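How do you keep folded clothes from sliding apart before they reach the closet?

Asked by belau_upstairs in Laundry and Clothing Care
3 answers

I fold everything on the bed in the back bedroom because it is the only flat surface big enough. The folding goes fine. The trouble starts when I move the stacks. T-shirts in particular slide off each other in the hallway, and by the time I get to the closet half of them need doing again.

My closet shelves are 22 inches wide and 9 inches apart, so I can't make very tall stacks. I've tried folding in thirds and folding in half twice. Thirds looks neater but slides more. I also mix light and dark clothes in the same stack because I sort by person, and I'd like to know if that matters once everything is clean.
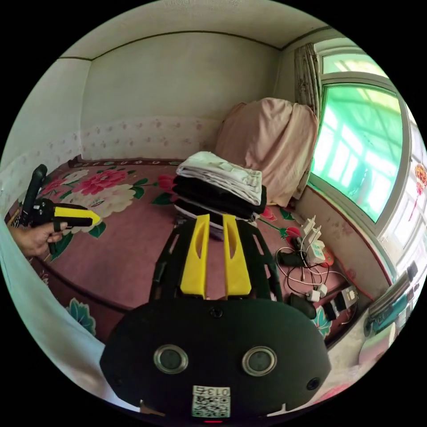 The other thing is the bed itself. It has a smooth flowered sheet, and what looks like spare bedding is folded in the corner under a cloth, so I have the front part to work on. Would it help to put something down first, or should I get a board or a small table? I don't want to spend much. There are four of us and I do two loads at a time.

Answer 1
from Annelies Haslinger
Marked helpful by 38 readers

Your stacks are probably sliding because the folds all face the same way. A folded shirt is thicker on the fold side than on the open side. Put six of them together with the folds on the left and the whole stack leans right. Turn every second one around and it sits level.

Press each piece flat with your forearm before you add the next one. Do this on the bed, starting from the middle and going out to the edges. Wrinkled edges mean there is still air in there, and the stack will shift when you pick it up.

For carrying, slide one hand all the way under and put the other flat on top. Don't hold a stack by its sides. I carry five or six shirts at a time and make more trips -- it is still faster than refolding.

With shelves 9 inches apart I would stop at 6 inches of clothes. You need room to get your hand in above the stack or you will drag the top ones out every morning.

Light and dark together is fine if everything is fully dry and the dark things have been washed a few times. New black cotton I keep apart for the first few washes. It can rub off on white, mostly if there is any damp left in it.

As for the bed, a bath towel laid flat works well. It grips the bottom shirt and you can lift one side of it to get your hand under the stack. I would not buy a table.

Answer 2
from drerbridge_dad

Get a tray. We use an old baking sheet with a low rim, 20 inches long, and it holds two stacks next to each other. Slide them off onto the shelf when you get there. Takes a bit of practice.

I saw somebody recommend the Standholm folding board on another thread. I have one and it makes the shirts all the same size, which helps some, but it doesn't stop them sliding.

Answer 3
from nageli_k

Just roll them. I haven't folded a T-shirt in years.

Comment from belau_upstairs

Thanks. I tried turning every other shirt last night and got two stacks down the hall without losing any. The towel helped too. Rolling won't work for me, the shelves are open at the front and they'd come out on the floor. Will look for a tray -- my baking sheets are all in use.

Comment from Annelies Haslinger

If the shelves are open at the front, put the folded edge facing out. It's easier to take one shirt without pulling the rest. You can still turn every other one, but do it in pairs so you are grabbing a fold most of the time.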